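Sukgate Line Passenger Service: Progress Report to the Funding Authority

Reporting period: third quarter
Prepared by: Larysa Kravets, contract monitoring
Reviewed by: Wendelin Hauser

1. Status of the service contract

The operating contract for the Warnska to Sukgate line remains in force with Brillell as operator. Two amendments were signed in the period. The first moves the early weekday departure from Warnska forward so that it meets the bus to the hospital. The second corrects an error in the penalty table, where late arrivals at request stops had been counted twice. Neither amendment changes the annual payment.

Brillell delivered its train-kilometer statement on time. Our check against the signal logs found a difference on 13 trains, all of them on the branch section during the September engineering works. Kristof Mertens has asked the operator for the driver sheets, and payment for those trains is withheld until they arrive.

2. Rolling stock

Eight of the railcars covered by the grant have been through the overhaul shop and are back in service. The remaining 2 are waiting for wheelsets. The supplier, Yatsenko, has confirmed the order but not a delivery date. The operator is covering the gap with a hired unit at its own cost, as the contract requires.
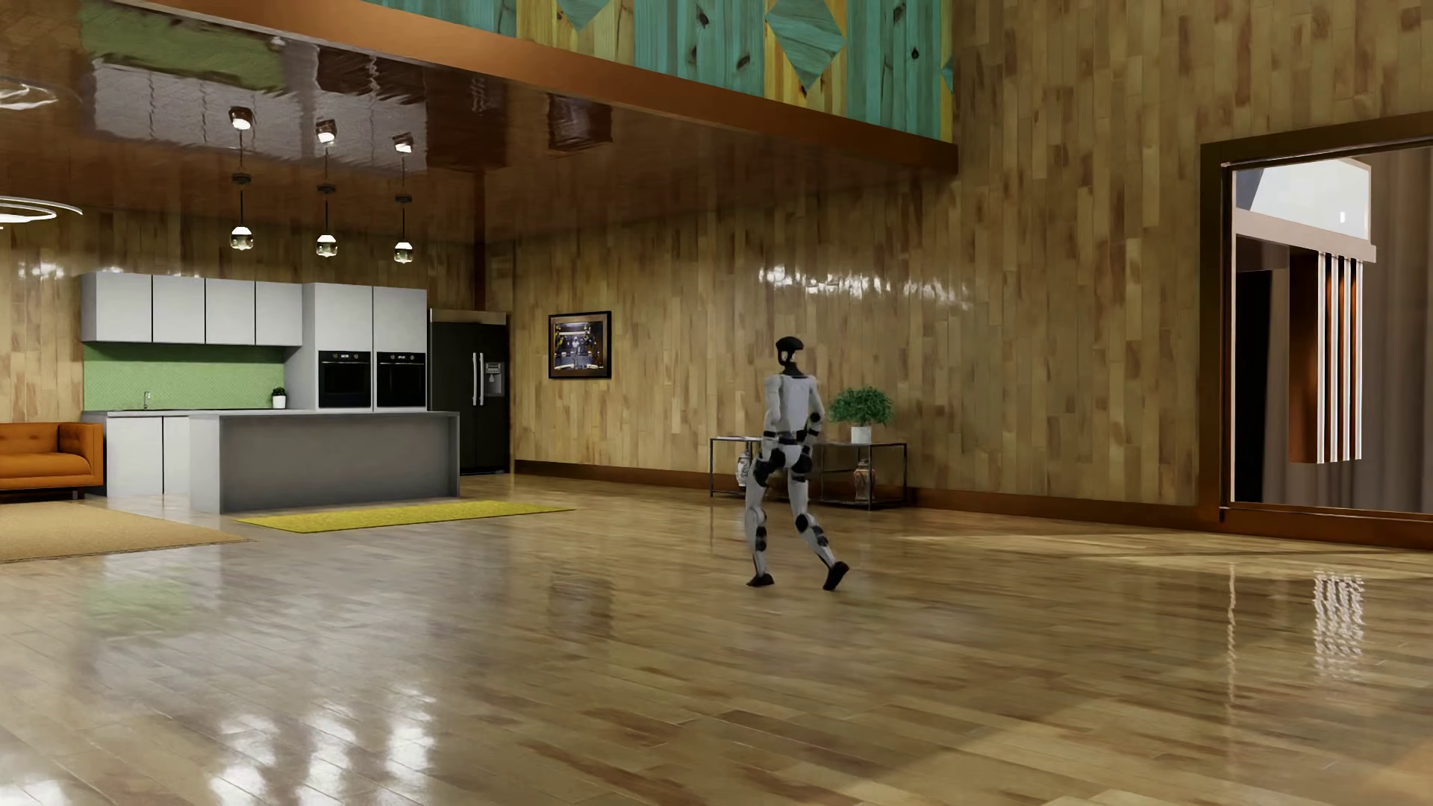 Simulated interior with walking humanoid robot.

The overhauled units have new door controls and a revised heating circuit. Door faults fell after the first units came back, then rose again in the last weeks of the period. The depot traced most of the late faults to a single batch of limit switches, which is being replaced under warranty. Heating cannot be judged until the cold months and will be covered in the next report.

3. Stations and platforms

Platform work at Sukgate is complete apart from the tactile strip at the north end. The contractor laid the strip too close to the edge and must lift and relay it. Until then the north end stays fenced off, which shortens the usable platform but still leaves enough length for a two-car train.

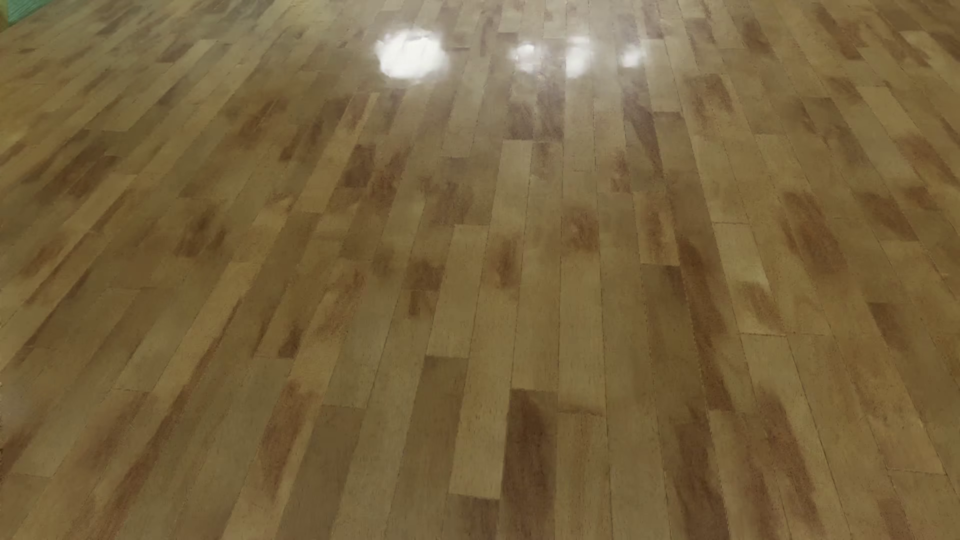

At Warnska the drainage under the island platform was found to be in worse condition than the survey suggested. Teodoro Maldonado has agreed a revised method with the contractor: the old pipe is to be relined in place, and the track will not need to be lifted. The revised method fits within the contingency already approved. A weekend closure is still needed, and replacement buses have been booked.

4. Passenger survey

The survey reached 700 passengers, split between weekday and weekend trains. Punctuality and connections at Warnska were the most common subjects of complaint. Ticket price came third.
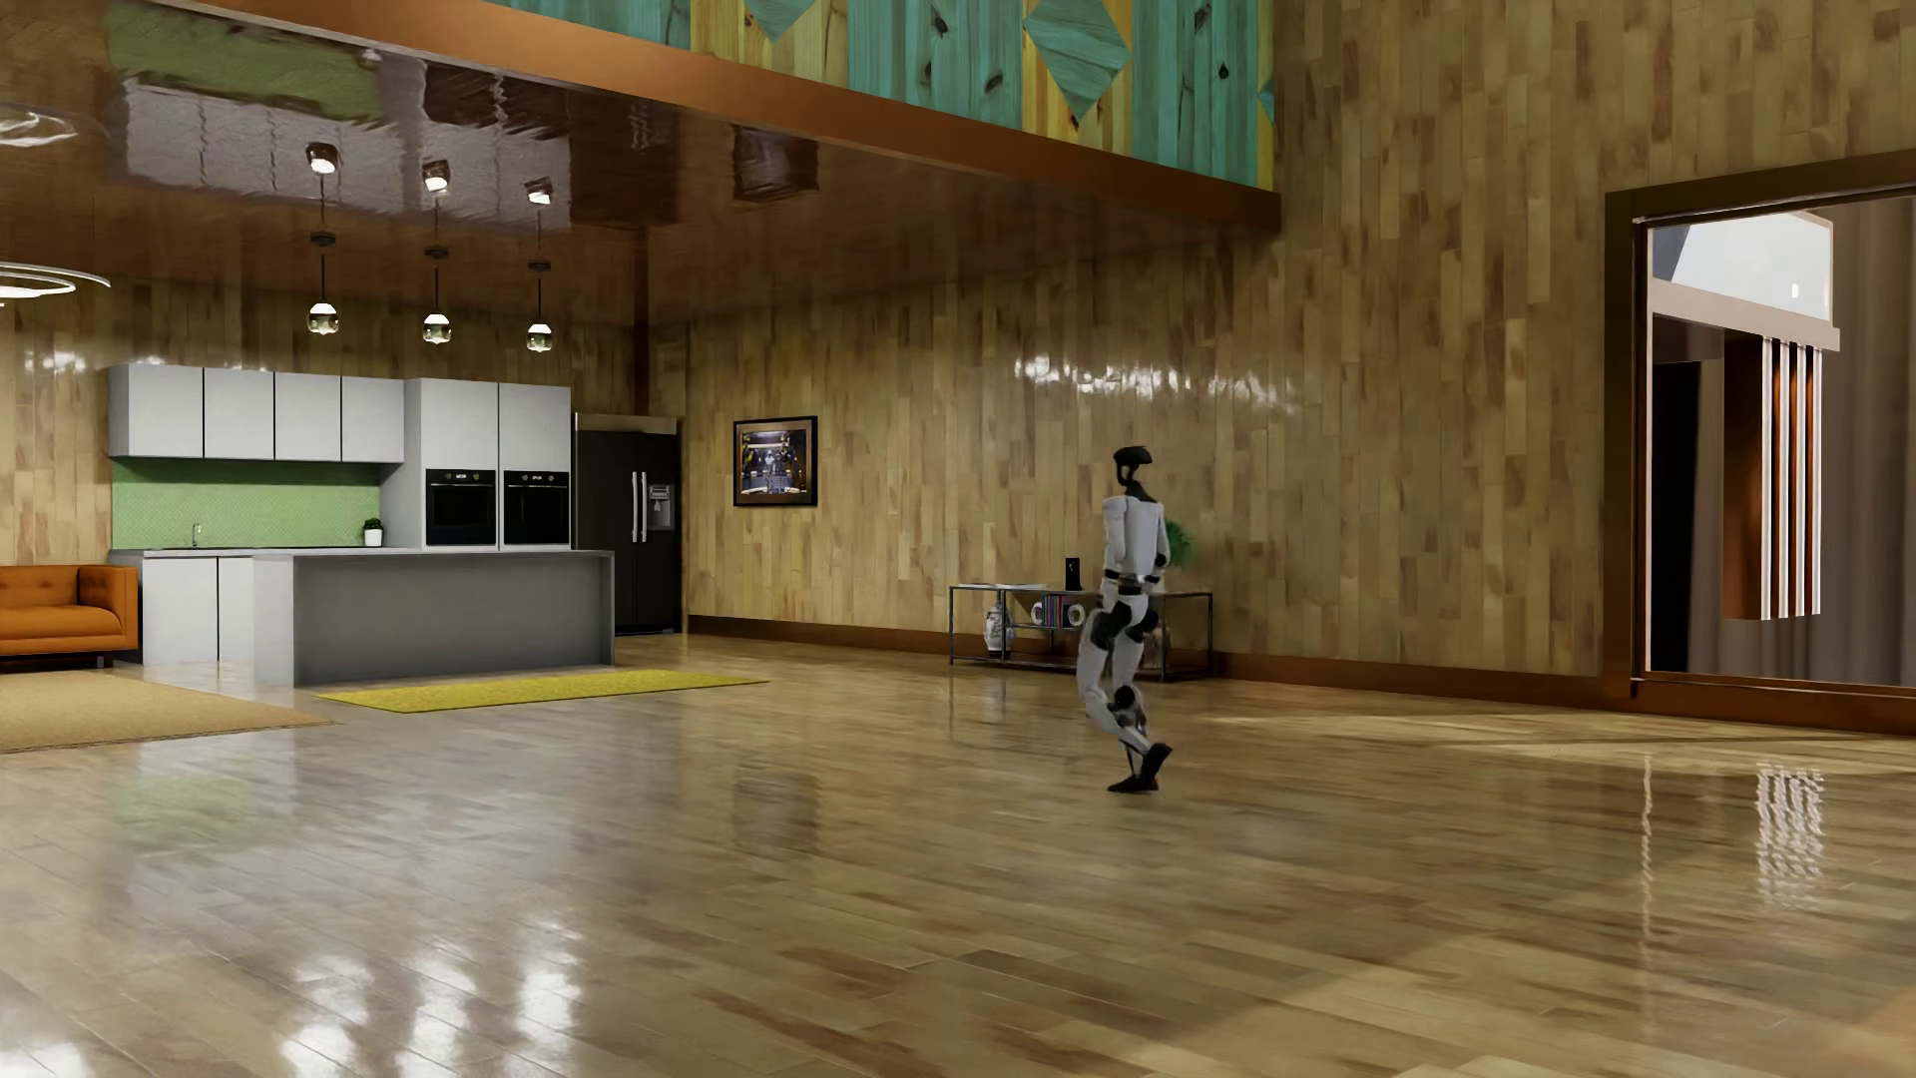 Lâm Văn has begun the second part of the survey work, which deals with walking routes through the Warnska station building. Passengers changing trains cross the main hall on foot, and several reported that glare from the polished floor made the edge of the stairs hard to see. The floor in the rendered interior, where the boards mirror the walking robot's legs and streaks of light from the kitchen area, shows the same kind of effect. The architect has been asked to price a matte finish for the hall and a contrasting strip on each stair edge. Any cost will be submitted as a separate request.

5. Open items for the Authority

Approval of the weekend closure at Warnska.
Decision on whether the hired unit may be counted toward the seat requirement.
Return of the signed copy of the second amendment.

The next monitoring meeting with Brillell is on Thursday at the Sukgate depot. Minutes will be sent separately.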